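Notebook - dye bench, March

8.40 am. Started on the colourfastness samples for the Pradley order. Odair wants to know whether the purple bleeds onto pale goods in a domestic wash, and at what temperature it starts. Edileuza did the first lot last month at 30 and got nothing worth writing down, so I've gone to 40 and will do 60 if there's time.

Bath made up with the Nevance detergent, no brightener, water straight from the tap. Meter read 306 after the salt went in. Left it 18 minutes on the timer, then two cold rinses. The adjacent fabric is the usual undyed multifibre strip, stitched along one short edge only. I stitched both edges on the first specimen out of habit and had to unpick it. 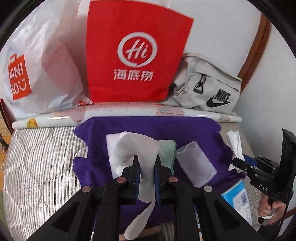
Pale piece held over the purple towel.

Staining on the cotton stripe graded 4, nylon 3-4, wool 4-5. Graded under the D65 lamp with the grey lining in. The nylon is the one to watch. Edileuza graded it blind after morning tea and got 3, so I've put both numbers on the sheet and left it for Odair to settle.

Specimen 1129 has a crease across it that took up more colour than the rest. Could be my folding. Cut a fresh one from the same end of the roll and put it in the next bath - result goes under the same number with a B after it.

Rub test, dry: 4-5. Rub test, wet: 3. The wet figure is lower than the Zurix sheet claims but their method uses a different cloth, so don't compare them directly.

The old Bustamante shaker is knocking again at the top speed. Ran it one notch down and noted it on the card. Bearings are on the list to order.

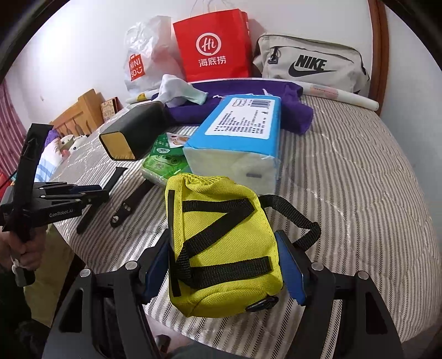 TO DO

- 60 degree bath, purple, fresh multifibre
- Repeat wet rub with new cloth, same pressure
- Ask Pradley if they want perspiration as well - their email only says wash and rub
- Relabel the grey scale drawer, staining and change are mixed up
- Order distilled water, down to the last drum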